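Section 4: Setting up an online season in Clarmont Hoops

Read this before you touch the Franchise menu. The box says a league can be running in minutes. Ours took an evening, and most of that went on putting back settings the game had changed without asking.

1. From the main menu choose Franchise, then Online, then Create League.
2. Type a league name. The game accepts 15 characters and silently drops the rest.
3. Set Roster to Custom and enter the share code. The Worku classic roster is 3866.
4. Set Quarter Length to 4 minutes. The default is longer, and people leave.
5. Turn Auto-Balance off. Save, go back in, and check that it is still off.

Note: Auto-Balance is supposed to make weak teams "competitive". As far as we can tell it makes good shooters miss.

Caution: Do not press Sync Rosters once the season has begun. It wipes injuries and trades, and the warning only appears afterwards.
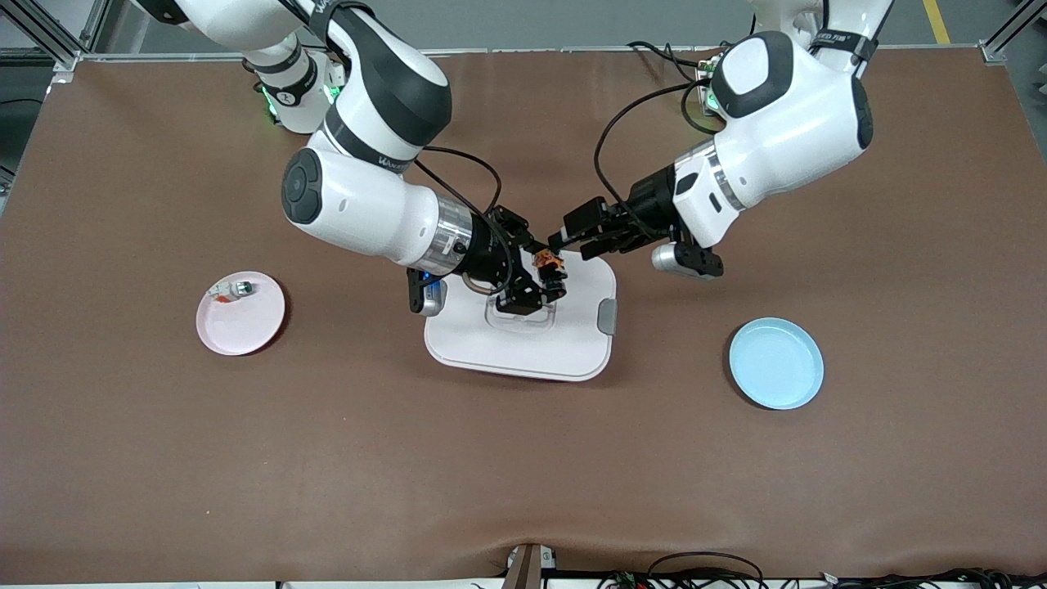 Controller set-up comes next, and the manual that ships with the game is thin on it. Open Settings, Controller, Shot Timing and play a practice quarter before changing anything. The Celero pad has a "pro response" mode which is meant to cut the delay on jump shots. Etornam Odoi tried it on and off for 13 games and could not tell which was which. If you play with the pad resting on a table, choose a smooth, matte surface like the reddish-brown covering between the two white arms, and keep clear of any wrinkle near the front edge, or the pad will rock when you lean on the stick.

6. Set Stick Dead Zone to 4. Lower values make players drift on defence.
7. Leave Vibration off. It adds nothing and drains the battery.
8. Invite the other players only after steps 1 to 7 are done. Late changes are not always passed on to people already in the lobby.

Note: The Hollden headset profile claims to let you hear defenders coming up behind you. Thiện Trình says he hears the crowd slightly louder.

If the league will not start, see Section 5. Restarting the console is the official advice and has yet to fix it for us.

Last checked: 3 Jun 2022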